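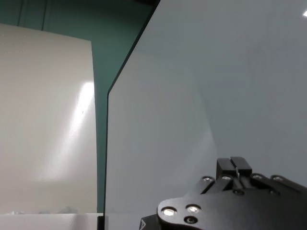 Dehghan wrote on 1st August:
> The stereo matcher drops out on the smooth panels and the planner
> treats the holes as free space. Can Amia mark them unknown
> instead, or do we need a patch in Tillura?

It belongs in Amia. The depth filter discards low-confidence pixels before the voxel update, so Tillura never learns they were there. Set keep_invalid to true and raise min_support from 6 to 7. On a log of 836 frames that removed almost all the false free space. Planning time went up by 80 ms per query – acceptable for us.

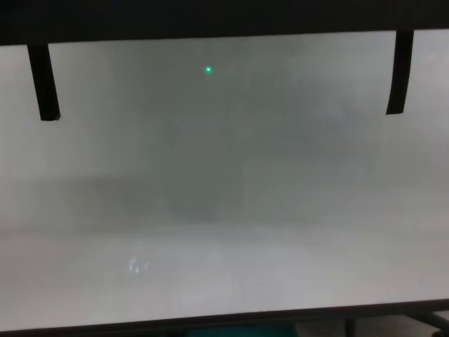 The remaining errors come from reflections. A highlight moves with the viewpoint, and the matcher will sometimes place it behind the surface. I have a consistency check for that on the April branch – untested with the wrist stream. Please don't merge it yet.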